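Open afternoon at the Rakdale robot workshop

17 April 2019

The robot workshop in Rakdale opened its doors to visitors last week, for the first time after the move from the old building in Plimura. In total 77 people came, among them two school classes, several parents and a group from the firm Weerakoon, which makes small parts for door locks.

The visit started in the test room, where the staff work on the handling of small everyday objects.

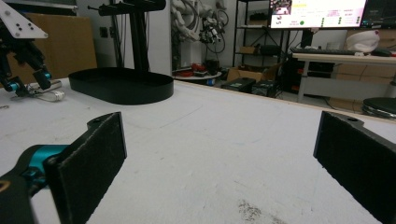
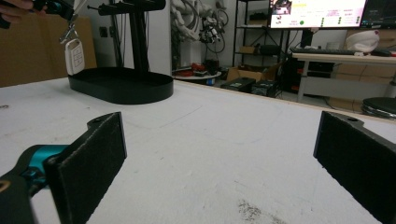 The workshop wants to teach its machines to pick up things which most of us take in the hand without thinking. Tania Rathnayake, who leads the work, told the visitors that large boxes are quite easy for a gripper and that small, smooth objects give much more trouble. A car key is a good case. It has a fob with rounded corners and a metal ring which can turn in any direction, and on the table there is a black stand with a crossbar where such a thing could be hung. To place a ring over a thin bar, the hand must come from the correct side and at the correct height. Several of the younger guests wanted to know why this is difficult, and Mrs Rathnayake asked them to try it at home with one eye closed and thick gloves on.

After this the group was divided. One half stayed in the test room with Emanuel Toma, who explained how the fingers of a gripper are covered and how often the covering must be changed. The other half went upstairs to hear Chathurika Wijesinghe speak about the programs. Her talk was planned for 20 minutes and took 36, mostly on account of the questions. One pupil asked if a robot can be left-handed. Mrs Wijesinghe answered that it depends on where you mount the arm, and she then drew this on the board.

The guests from Weerakoon had more practical questions. They wished to know if a gripper of this kind can sort lock parts which arrive mixed in a tray. Mr Toma said that it can be tried, but he did not want to promise a date. Both sides agreed to meet again before the end of April, this time at the factory, and to bring a selection of parts in different sizes.

There was also some talk about money. The workshop receives support from the Clomberg fund, and nearly 2000 pounds of this year's amount is kept for visits by schools. Rokeya Begum, a teacher who came with her class, said that the bus is always the biggest cost for them – the visit itself was free of charge. Her pupils will now write a short report, and the best ones will be hung in the entrance of the workshop.

Tea and cakes were served in the yard, where the weather stayed dry until the last bus had left.

A second open afternoon is planned for the autumn. Schools and firms that would like to come can write to Tharushi Hettiarachchi at the office in Rakdale. Groups should not be larger than 36 persons, and children under ten must come with an adult.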